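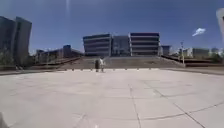 Visit to the nursing school at Durnemton

In March I went to the open day of the Addo Nursing and Health Training School in Durnemton. I arrived a little before 9 in the morning and the registration desk was already busy. The school has 400 places, and 388 of them are filled this year.

Our guide was Ayuba Osei, a tutor in community health. He took our group of 23 visitors first to the skills laboratory, where second-year students practice giving injections and changing dressings. I tried to take a blood pressure myself and I got it wrong two times.

After this we saw the sick bay. It has six beds and one nurse on duty at night. A parent asked what happens when a student has fever during the weekend, and Mr. Osei answered that the student is sent to Fodov Clinic by the school car. The car is old, he said, and they have asked for another one.

Lunch was rice with beans. In the afternoon there was a talk on malaria and clean water, which was too long for the younger visitors. I would have liked to see the library also, but it was closed for painting. Application forms are sold at the front office until the end of April.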